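Progress report no. 3 - Fosell album
To: Zarness arts grant office
Period: June to August

Quick one this time, we're between tracking and mixing and I'm writing this at the kitchen table at 11 pm. Budget sheet comes seperately.

Where we are
Drums and bass finished. Guitars finished except the outro of the last song. Vocals done on most of it. The plan in the application was ten songs, still ten, though the one called "Harbor Lights" got dropped and an older one took its spot. Hope that's OK - lyrics attached, same theme as the rest.

Studio
We had 19 days booked at Kuhlmann and used them all. Lost most of one to a hum in the headphone feed. Turned out to be a bad power supply, they swapped it and didn't bill us for the afternoon. Good people. The live room is smaller than we thought from the site but drums sound great in there, tight, not much ring. We ended up keeping a lot of first takes.

String parts went slower. Wrote them for a quartet, then the viola player got a tour offer and left us with two weeks to find someone. Found someone. Had to redo the charts in a lower key for two songs because the singing moved down too. Those sessions ran till one in the morning and the cello on "Paper Coast" is the best thing on the record in my opinion. 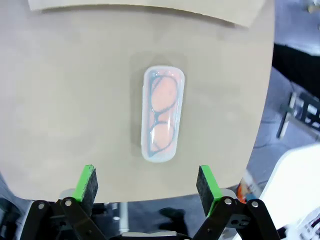

Vero wrote back after hearing the rough mixes that the vocals are sitting too far behind the guitars on the first half, and could we please not fix it by just turning everything up. Also that the second song should open the album. We agree on the vocals. Still arguing about the order.

Mixing
Starts in August, same engineer as the EP. Two songs first as a test, then the rest if everyone is happy. Mastering is booked but I don't have the paper confirmation yet, will forward when it lands.

Money
On track overall. Over on string players (extra rehearsal, see above), under on travel as we slept at a friend's place and not the hotel. Would like to move the travel leftover into the strings line if that's allowed. Please let me know, the form says to ask before and not after. So, asking.

Shows
The grant asks for 4 free community shows. Three are set: the library, the high school music room, and the outdoor one by the ferry lot. Fourth was going to be the old cinema but they are closed for roof work and can't say when they open. Looking at the church hall instead. It has a piano, badly out of tune, so we'd bring the keyboard.

The school one comes with a songwriting workshop before the set. The school would like it in the morning, we'd like it after lunch, we'll probably do morning.

Problems
Artwork is behind. First cover didn't work at small size, the title just dissapeared. New version coming, title bigger, background plainer. The vinyl plant needs final art before they give us a slot, so this is the thing that could push the release. Streaming date could stay where it is even if the vinyl slips. Would you rather we keep them together? No strong feelings here but it changes how we spend the promo money.

Next
- finish outro guitar
- two test mixes, then send to you and Vero
- hall for the fourth show
- cover art, final
- your logo for the back sleeve, need the black and white one, the file we have is color only

Next report when mixes are approved. Call if the strings money is a problem, otherwise email is fine.

Fosell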